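Brindari opens its teaching bench to first-time chemistry learners

Sunday, May 21, 2023

Brindari, the community science workshop on the upper floor of the Cavano building, is opening its small-scale chemistry bench to the public this summer. The new course, called First Glass, runs for 6 weeks and is meant for adults who have never handled lab glassware or who last touched it in high school.

The bench is kept small on purpose. Learners get a few good pieces and plenty of time with each one: a clear acrylic rack, a couple of slender glass tubes, a round-bottom flask on a cork ring, a spatula for moving powder. We love how much can be learned from so little! Setting a flask down well, or carrying a heaped spoon across a table without spilling, takes more practice than most people expect.
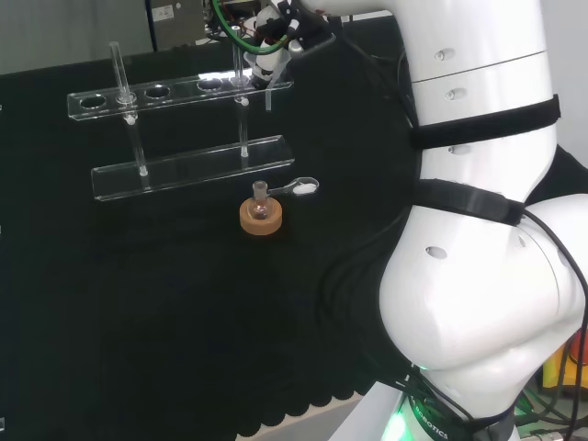
The rack, a round-bottom flask in its cork ring and a spatula of white powder on the black tabletop.

Each session lasts 90 minutes and is built on one skill. The first evening is all about picking up, setting down and putting away. Later evenings move on to weighing, transferring powders, and working with stopcocks and ground-glass joints. We ran a pilot in March with a group of friends of the workshop, and they asked for more time on the joints, so that session now gets an evening to itself.

Groups are limited to six learners, with roughly five square feet of bench for each person. That leaves elbow room, and it means everyone gets a turn with every piece. Safety glasses and lab coats are provided. Please wear closed shoes and tie back long hair.

The course also covers laying out glassware before a job. Clear glass is surprisingly hard to see on a pale bench, so we teach people to spread a dark cloth first and fasten it at the edges. Pilot learners told us they had started doing the same at home with sewing pins and watch parts - we were delighted to hear it.

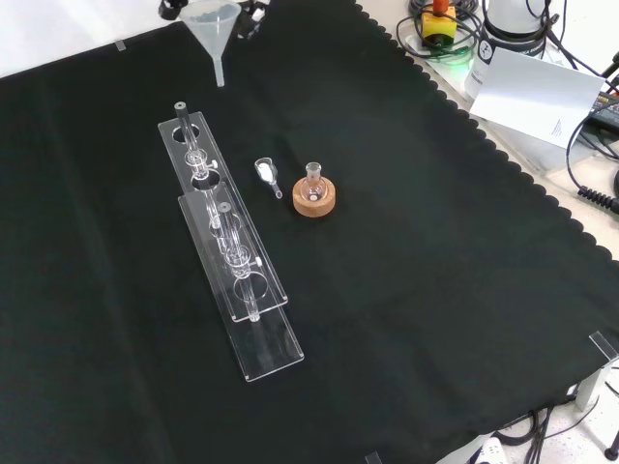 Two glass tubes with stopcocks lying along acrylic rack plates, next to a small glass weighing funnel or scoop and a flask.

The course handbook was written with Lu, the design studio downstairs, and printed by Zotard. It has large drawings, wide margins for notes and a glossary at the back for words like "stopcock." Every learner keeps a copy.

Sign-up is open now at the Brindari front desk and on the workshop website. No science background is needed. Evening and weekend groups are both planned, and anyone who misses a session can make it up with another group.

Press visits to the bench can be arranged through the Brindari office.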